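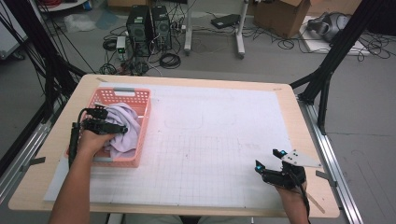 Lavender cloth in the pink basket, gridded sheet on the table.

Jun 18, 2000

Folding bench, Moststead room. Really pleased with the gridded sheet! I'd been lining cloths up by eye since April and my folds crept off to one side every time. With pale squares under the work you can set an edge along a line and see straight away when it wanders. Maricruz Cárdenas suggested it and I should have listened sooner.

The pink basket stays on the left. It has a grip at each end, so it's easy to shift, and the slots down the sides let the cloth air a bit. Cloths go in crumpled on purpose, as we want to start from a proper muddle.

Method so far: lift from the basket, shake once, find the hem, lay it flat, smooth outwards from the middle, fold in half, fold again. Finding the hem is the slow bit and also the bit I enjoy most. On the lavender cloth it's a lovely clue, a shade darker and more purple than the rest, though you have to get the light right. The fabric is thin and takes a crease from almost nothing.

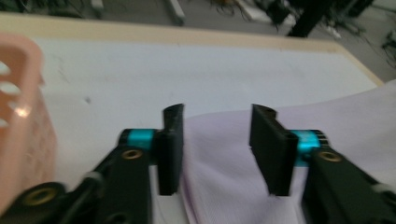
To do

Ask Lavville if they have more thin cloths in pale colours, 5 would be plenty.
Try a two-colour cloth from the Tudose box, to see if the hem is any quicker to find.
Second gridded sheet, same size. Maricruz wants darker lines, I'd keep them faint.
Smoothing with the flat of the hand against smoothing with the fingertips, do both on the same cloth.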